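Plekley Brick Wallpaper Panel, Blue-Gray
Sold by Dissanayake Wall & Surface
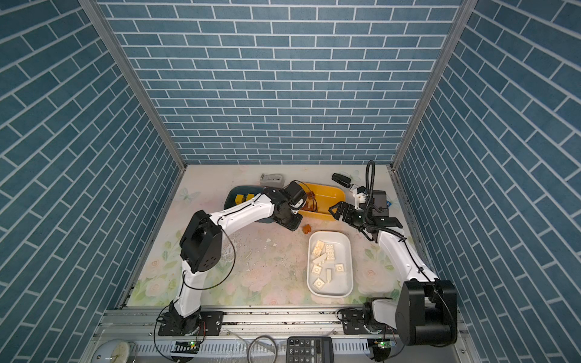
Plekley Brick in blue-gray on three sides, with the Sovier Meadow work mat and a yellow plastic tray.

Product details

Plekley Brick is a printed wallpaper panel for booths, bench surrounds, alcoves and other small enclosed spaces. The pattern is a plain running brick in blue-gray with thin white grout lines. It is a flat print with no raised texture, so it wipes down quickly and does not hold crumbs or dust in the joints.

The panels are sold singly and in packs of 3. A pack of 3 covers a back wall and two side walls of a standard Tillidthorpe bench enclosure with a little to spare for trimming. For a larger space, order an extra panel from the same batch. The batch number is on the end label of each roll.

Finish: matte
Color: blue-gray brick, white grout
Pattern: straight repeat, matches left to right
Backing: paste-the-wall
Pack sizes: single, pack of 3
Drying time: around 9 hours at room temperature

Fitting

Plekley Brick goes on painted board, plaster, sealed plywood and most rigid plastic sheet. Surfaces should be clean, dry and free of flaking paint. Paste the wall, hang the back panel first, then work out to each side. Smooth from the center toward the edges with a soft brush or a dry cloth.

If your enclosure has metal corner posts, trim each panel to the post and leave the post bare. Use a new blade for each cut. Do not wrap the paper around a post — it will lift at the edge.

Line up the brick rows at the back corners before the paste sets. A small mismatch at the bottom edge can be covered by the mat.

Do not fit near an open flame or where the wall gets wet. For wet areas ask us about the laminated version, which is made to order in 7 working days.

Care

Wipe with a damp cloth and a drop of dish soap. No bleach, no scouring pads. Grease marks come off most easily on the day they are made. Pencil can be removed with a white eraser.

Goes with

Sovier Meadow Work Mat. A pale mat with pastel flowers, leaves and faint butterflies in pink, cream and light green. It can be cut to size with household scissors. Sweep or shake off crumbs and wipe clean. Sold separately.

The tray shown with the panels is not part of this listing.

Samples

We send one free cutting per household or workshop. Screen colors vary, and the blue in this print looks stronger under cool white lamps than it does in daylight. Please order a cutting first if you need to match existing paint.

Customer comments

"Used it for the back of a craft bench. Two people made it easier at the corners. Grout lines met up fine." — Unnur Østergaard

"Good color, paper a bit thinner than I expected. Ordered one spare and was glad of it." — Guangming Qin

Returns

Unopened rolls can be returned within the period on your invoice. Cut or pasted panels cannot be returned. For faults in the print, keep the end label and write to Ifeoma Okoro at the order desk.

Page last updated 2019-02-24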